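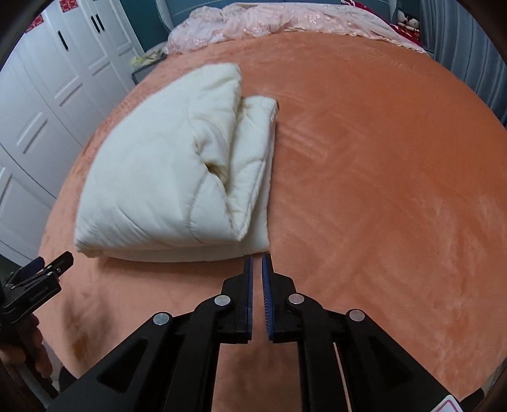
Search this forum
Advanced search

Finger pads for hand-held parallel grippers: what are you all running?

llinos_h
OK, I've finally had both sets of pads on the bench long enough to have opinions, and I'm way too excited about this. I have a pair of hand-held parallel grippers and I've been trying blue textured pads against the plain smooth ones they replaced. Mostly bedding: comforters, blankets, plush bedspreads. Thick folded quilts are where the textured ones really shine! You go in low at the bottom edge, close, and the layers come along together so much more often than with the smooth pads. I logged 372 grasps between the two sets and the textured ones won easily on quilted stuff. Anyone tried them on thin fabric?

prys_p
Nice. What did the smooth ones do wrong? I've been on smooth silicone for ages and I'm pretty happy with it.

llinos_h
Top layer slides and the bottom one stays put. You end up holding half a fold. Could be my smooth pads were just old, to be fair.

Sakstead_Iona
I'd bet on old. Clean them with a damp cloth and run the same test again before you bin them. I got a big chunk of my grip back that way.

idris.samuel
Going to disagree with the whole premise a bit. On lace or anything with holes in it, texture snags. I pulled a thread clean out of a throw on Wednesday and had to explain it at home. Smooth pads every time for open weaves, and slow down on the release.

llinos_h
Oof, sorry about the throw! OK, that's useful. I have a lacy blanket I hadn't dared try yet, so maybe smooth on one hand and textured on the other?

prys_p
Please don't mix. If the two hands grip differently you'll never know what you're comparing. Change one thing, do your 500, change it back.

elin_e
Mixing is fine if you write down which hand is which, Prys. I ran a mixed pair all through March and learned more from it than from matched pads — you see the difference on the same fold, same fabric, same light.

prys_p
You also get a right-hand bias if you're right-handed. Swap halfway at least.

elin_e
Fair, I did swap halfway. Should have said.

Sakstead_Iona
Something else to check is the pivot pins. I have four on mine, two a side, and when one worked a little loose the fingers stopped closing parallel. I spent a whole evening blaming the pads. Hold the closed fingers up to a lamp and look for a wedge of light.

idris.samuel
+1 on the lamp. Has anybody used the Nulport arms with this kind of linkage? I like the weight, but mine flex when I close hard on anything thicker than a towel.

llinos_h
Mine are flat black plastic arms and I do get some flex on the big comforter. I've stopped squeezing so hard and it's been better. Going for the raised side of the fold helps too, there's a sort of pocket you can work into.

elin_e
Ooh, try it both ways and post numbers! I always start from the near edge and I'd love to be proved wrong.

llinos_h
Did 17 from each side last night with the textured pads. Near edge missed 2, raised side missed none. Tiny test, I know, I know. Lace blanket is next, smooth pads, slow release. Will report back.

idris.samuel
Watch the threads.

Contact us | Terms and rules | © Prerkberg Gripper Forum | Back to top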